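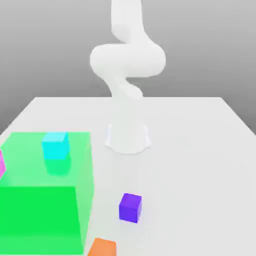
White robot arm on a pale tabletop (computer render)

Does "unlimited" call forwarding really mean unlimited?

Graça Figueiredo
10/1/18
I have a Vollau prepaid plan and I forward everything from my cell to the landline at our Cleditholm office. The plan page says forwarding is free. My last bill shows 511 minutes taken out of my balance, and the rep told me it was "a network setting." I don't buy it. Has anyone gotten a straight reply out of them, or a refund?

drondale_dan
Free usually means turning it on is free. Each forwarded call is still an outgoing call from your number, so it eats your minutes. Dial *#21# and it should tell you if all calls are being forwarded, then ##21# to turn it off. Those work on most GSM phones. Check your voicemail too, I had 65 minutes go that way and never saw it listed as anything but "other."

Torres
just switch carriers, they are all crooks

mapleline
I'd be careful with the codes above, my phone only gave me an error and I had to do it from the call settings menu. As for a refund, ask for the itemized list in writing before you argue. Mine said 31 minutes and the total on the bill was more than 65. They credited the difference in November, no apology, and the plan page still says free. I wouldn't count on getting the whole 511 back.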